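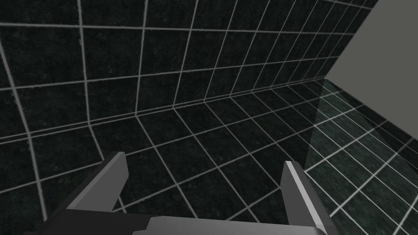
Why Are Tiles Cold on Your Feet?

Get out of bed at night, walk across the rug, and step onto the bathroom tiles. Yow. The rug was fine. The tiles feel as though they were delivered this evening from the North Pole.

Now for the annoying part. If the rug and the tiles have been in the same house all night, with no heater under either one and no sun on them, they are very nearly the same temperature. You could lay a thermometer on each and get almost the same number. Your feet will not believe this. Feet are stubborn.

So who is lying?

Your feet are terrible thermometers

Your skin doesn't measure how cold a thing is. It notices its own temperature, and how fast that is changing. Your feet are usually warmer than the floor, so when you stand on it, heat leaves your foot and goes into whatever is underneath. If it leaves slowly, you hardly notice. If it leaves in a hurry, your skin sends a message to your brain, and the message is rude.

Tile is good at taking heat. It is dense and hard, so the warmth that comes out of your foot gets pulled away into the tile, and more follows it. A rug is mostly fluff with air caught in it, and air that's stuck in one place is very bad at passing heat along. Your foot warms up the top of the fluff and the heat more or less stays there, keeping your toes company.

Scientists call the passing-along part conduction. Metal is even better at it than tile, which explains the spoon you left in the hot soup.

What is a tile, anyway?

Most floor tiles started out as mud. Expensive mud, carefully chosen, but mud. Clay is dug up, cleaned, mixed with other ground-up minerals, pressed flat, and dried. Then it goes into a kiln, a special oven that gets far hotter than the one in your kitchen. Please do not try to bake a tile at home. You'll only ruin a pan and somebody's afternoon.

Inside the kiln the clay changes for good. Dried clay that hasn't been fired will go back to mud if you drop it in a bucket of water. Fired clay won't. People worked this out a very long time ago, and were making glazed bricks and tiles in Egypt more than 4,000 years before you stubbed your toe on one.

The shiny coat on some tiles is called glaze. It's a thin layer of glass melted onto the surface, and it keeps spilled juice from soaking in. It also makes the floor slippery when wet, so there's your reason for not running.

The gray stuff in the gaps is grout. It fills the space between tiles and keeps crumbs and water from getting down the cracks. Its other job is to get dirty, and it is excellent at that one.

Does color matter?

In the dark, not much. In sunshine, quite a lot. Dark tiles soak up more sunlight than pale ones and turn it into heat. On a sunny July afternoon, a dark patio can be too hot to stand on while the pale step beside it is bearable. A dog would like you to remember this. Dogs don't have shoes.

Try it yourself

You need 2 ice cubes the same size, a spare ceramic tile, and a folded towel. Leave the tile and the towel in the same room overnight. In the morning, touch both and decide which is colder. Then put one ice cube on each and wait.

Before you look, make a guess. Lots of people say the ice on the tile will last longer, because the tile feels cold and the towel feels cozy. Check back every few minutes, and bring something to mop up with.

The ice on the tile should melt first. The tile passes heat to the ice quickly, just as it takes heat from your foot quickly. The towel is as slow at giving heat as it is at taking it. A towel wrapped around a cold drink will help keep it cold, even though it's the same towel you use to get warm after a swim.

Words to know

Conduction: heat moving through something, or from one thing to another thing it touches.
Insulator: a material that passes heat along slowly. Wool, foam, and feathers are insulators.
Kiln: a very hot oven for clay.
Glaze: a glassy coat melted onto clay.
Slippers: an insulator for feet.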